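Stendum Bimanual Handling Project
Progress report to the Billatano Fund
Reporting period ending in March
Submitted by Nanna Hafstein, project lead, Eyvindsson

1. Summary

Work in this period centered on the tape sorting task, in which two arms place rolls of thread-seal tape and other small rolls in a white rectangular container. The task was on schedule until a fault in the gripper control of the right arm led us to stop all unattended running. No one was hurt. The fault has been traced and a repair is in place, but one milestone will be late.

2. Work at hand

The rolls differ in width, color and surface, and they were chosen for that reason. Narrow rolls are the harder case, as a small error in finger position can push one roll into its neighbor. 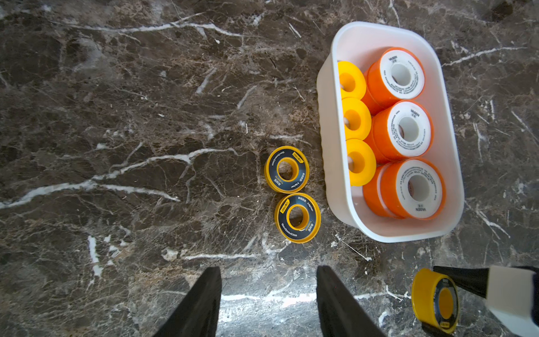

Before the fault, the team had completed 880 placement trials under the Ultari control software. Results on the wide rolls met the target in the grant agreement. Results on the narrow rolls did not, and we had planned to spend the rest of the period on them.

3. The fault

During trial 881, the right gripper failed to open on command and kept closing on the roll it held. The arm then began its return move with the roll still in its fingers and struck the rim of the container. The force limit should have halted the arm at contact. It did so only after a delay of 2 seconds, and the operator pressed the emergency stop in the meantime.

Inspection of the logs showed that force readings from the right gripper had stopped updating while the software went on treating the last value as current. The same condition was found in 20 earlier trials, none of which had ended in contact. We regard this as the more serious finding — the fault had been present for some time and our daily checks did not catch it.

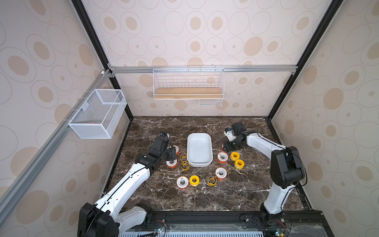
Could the same fault occur on the left arm?
The left arm runs the same software and was exposed to the same risk, although its logs show no loss of readings. Both arms received the correction.

4. Action taken

The software now stops both arms when a force reading is out of date. The signal cable on the right gripper was replaced, and the daily check includes a test of the force limit on each arm. A further 135 trials have been run since the repair with an operator present at all times, and the fault has not returned.

5. Effect on the schedule

The narrow roll milestone will move into the next reporting period. No additional funds are requested. Unattended running will remain suspended until the Fund has received our full safety review — a draft is with Eyvindsson management for comment.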